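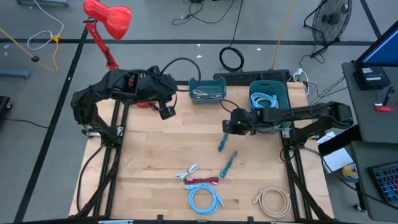

Jelgate, July

Cable sorting: progress report to the Grikura fund

We're really pleased with how this quarter has gone! The question was whether two arms trained on short demonstrations could learn to pick tangled or folded leads off a bare table and put them in the right bin. Rūta Rätsep and Povilas Šimkus recorded 60 demonstrations, mixing coils with folded bundles, and always more than one colour on the wood at once.

The biggest change is in how we label the data. Markos used to mark only the moment of the grasp. Now he marks the approach as well, and the policy has become much better at choosing where to take hold. In our last set of 9 trials it placed the lead correctly in seven, against three with the old labels.
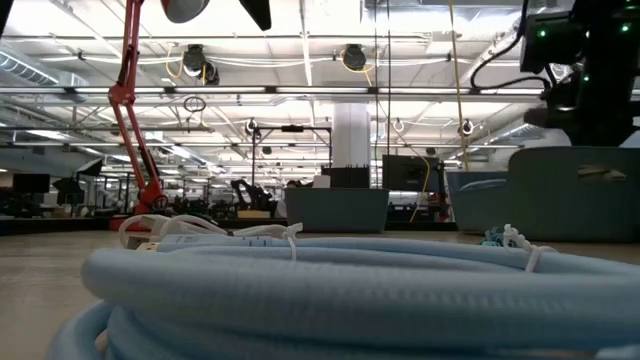 Grasp choice on coils is still the hardest part, and the part we enjoy most. A coil has no obvious end to aim for, so the policy tends to hunt along the loops. The white ties on the light blue coil give it something to look for — Igor Chmielewska wants to label them as a separate feature and retrain. Margus Bite has doubts, as plenty of leads come without ties, so we will test both ways.

Next: the Kuusk gripper pads, then a repeat of the trials at Cladlow.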